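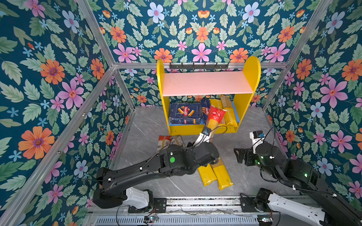 By Adi Menon
Visit report, 30 June 2022

The invitation from Tjoa said "bring questions and comfortable shoes", so I brought both. Their open day is held in the old printing hall in Plinham, fifteen minutes on foot from the railway station, and I arrived a little before the first tour. I work in a warehouse for dry food in Zirnia, on the safety side, and my employer wanted to know how other people handle the small daily faults of robot arms. The big accidents are easy to read about. The small ones are mostly kept inside the house.

Our group was led by a test engineer who spoke quickly but answered everything. We saw first the workshop, where the cables are made to length, and then the long room with the test cells. The cell I stayed at longest is the one they call the pantry. It has two arms on one rail, a small yellow bookshelf and packages of pasta, and flowered wallpaper that my grandmother would have liked very much. The left arm does the lifting of spaghetti while the right one stays folded and waits for its turn.

The pantry is where they had their fault, and they were quite open about it. The whole story was on a sheet of paper beside the door, with the title "What we did wrong". I wish more companies had such a sheet.

The job sounds simple. An arm must take a package of spaghetti at the shelf and put it in another place. A full box of pasta is stiff and the fingers can hold it well, but a bag is a different matter. It bends, the spaghetti inside slides to one end, and the weight is suddenly not where the program believes it is. During a long test with 216 lifts, 9 bags slipped out of the fingers. This was expected, and dropping was allowed in the test plan.

What was not expected came after lift number 33. A bag had slipped halfway and was hanging from one corner. The control program decided that the gripper was empty, because the fingers were almost closed, and it sent the arm back to the shelf at full travel speed. The hanging bag hit the side panel of the shelf and burst. Spaghetti flew out over the front of the cell, and a technician who was standing there with a notebook got a piece of it just under the eye. She was not badly hurt – a red mark and a bad mood, the engineer said – but she wore no glasses, and the rule at that time did not ask for them.

I asked why the cell had not stopped. The answer was that the stop depended on the motor current of the arm, and a bag of pasta is too light to disturb it. The limit had been set for a collision with something hard. Against a wall it would have worked. Against food it saw nothing at all.

Three things were changed. The gripper now has to report "empty" two times, with a short opening in between, before the arm may travel quickly. The travel speed near the shelf is lower. And glasses are worn by everybody within reach of the rail, visitors too, so we all put on a pair from a box at the entrance. Mine were scratched and I took them off once to clean them, and I was told at once, politely, to step back first.

I have one doubt, and I said it to the engineer. The sheet did not mention the packages that end up on the floor of the cell. With us, a fallen package in the working area is a reason to stop and clear it. In their cell the arms work on, and the packages on the floor are treated as part of the task, to be picked up later. For a test I can accept this. In a real store room I would not, as an arm that pushes a bag against a hard edge can burst it in the same way as before, only lower down. He agreed that the low zone has still the old speed and wrote it down.

After the tour there was coffee and a short talk by a guest from Braltarmont, who sell covers for cables. It was more advertising than talk, but one advice was good: look at the loop of cable over the wrist at the end of each shift, with the power off, and feel it with your fingers for flat places.

Practical points for colleagues who want to go. Entrance is free, but you must register by post or telephone. The hall is cold even in summer. The next open day is in August, and the engineer promised that the sheet by the door will then have a second page about the low zone. I have asked for a copy and will put it on our board when it comes.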